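3.2 Demonstration by hand and by remote control

All demonstrations were recorded at the Jenmont site, on carpeted floor, using the Drunik control software described in Section 2. Two ways of showing a task were compared. In the first, which we call hand guidance, the operator takes hold of the arm and moves it through the task while the motors offer only enough effort to hold up the weight of the limb. In the second, remote control, the operator wears a tracked glove and the robot follows the glove with a short delay. The same tasks, start positions and stopping rules were used for both.

Before each session the operator in charge completed a check of the limbs and the floor area. Joint covers were inspected for looseness, the fingers were opened and closed through their full range, and the position of the feet was compared with the floor tape. The check was repeated whenever the robot had been moved between stations. Figure 4 gives a view from the wrist camera, in which the hand, part of a lower limb and both feet fall within a single image together with the yellow tape on the carpet.

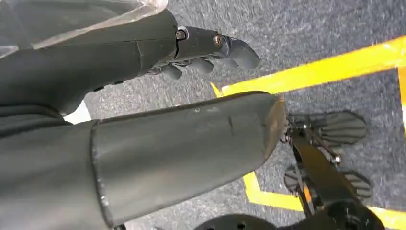 Figure 4. Wrist camera view of the hand, limb segment and feet, with yellow floor tape.

The wrist view was kept in the record for both methods. It is of limited use for judging the distance between the fingertips and an object, as the fingers themselves hide much of the space below them. It does, however, give a dependable account of the angle of the hand, and it was used in this way when demonstrations were sorted by approach direction. Sawatzky and Rewi each sorted the full set without sight of the other's labels. Where the two sets of labels differed, the demonstration was viewed again by both and a single label was agreed.

A total of 970 demonstrations were recorded from 14 operators. Of these, 59 were set aside before training: 27 owing to a gap in the joint record, and the remainder because the operator had stopped the task before the final position was reached. Stopped demonstrations were not repaired or joined to later ones. They were kept in a separate folder and are reported in the Huaranga supplement.

The desk tasks were designed to place the robot and a person within reach of the same objects. A compartment box was chosen as the main target, as it calls for a downward approach and a controlled opening of the fingers, and its inner walls make small errors of position easy to score. Operators were asked to leave ordinary desk items in place. The arrangement of one desk is given in Figure 5, where a seated person faces the arm and the open hand is held over the divided wooden box.
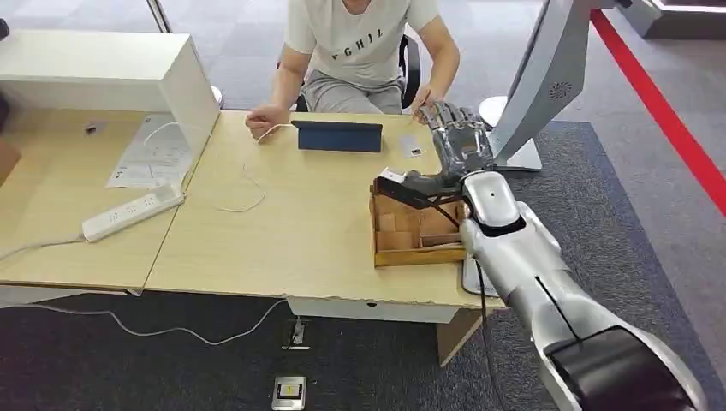 Figure 5. Desk station with the robot hand above the compartment box and a person seated opposite.

Cables on the desk and floor were treated as part of the working area. They were neither marked nor masked in the recorded images, and a contact between the arm and a cable was logged by the operator as a minor event. A contact with a person ended the demonstration at once.

Operators received the same written instructions, prepared by the Kivolby group, and were allowed one practice run with each method. The order of the methods was changed from one operator to the next so that neither would gain from practice alone. Rest breaks were taken on request and were not timed. After the second method, each operator completed a short form on effort, comfort and confidence in the final position of the hand. Answers were given on a five-point scale, with space for written remarks, and are considered alongside the task scores in Section 4.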